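Worn gold lettering on a cloth or glossy cover — does the cotton wool trick do anything?

Asked on Monday, 88 views

I keep reading that you should dust old covers with dry cotton wool. My blue one has gold Chinese characters down the front and I'd like to keep what's left of them. Every page that recommends this seems to be copied from the same page. Has anyone compared it with a plain soft cloth?
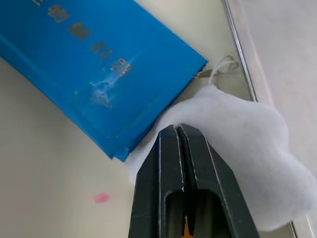 Answer 1 (5 votes)

I doubt it matters much on the smooth parts. What I'd worry about is the whitish scuffed patch near the end of the lettering. The blue looks scratched or peeling there, and cotton snags on anything lifted. Fibers catch, you tug, more blue comes off. Same goes for that corner where the layers look like they're separating. I'd use a soft brush on those two spots and keep the cotton for the rest, in small pieces. A big fluffy wad hides what you're rubbing.

And skip the Zesetti cover cream. I paid 20 dollars for it and got a greasy book.

Answer 2 (1 vote)

Just use Pedeo wipes, works on everything.

Answer 3 (3 votes)

Please don't put a wet wipe on gold lettering. "Works on everything" usually means somebody tried it on a countertop.

I'd also take the string and the little metal piece off first if they come off easily — metal drags across a glossy cover and leaves a line. As for bringing the gold back, I haven't seen a home product do it. Dust it and leave it alone.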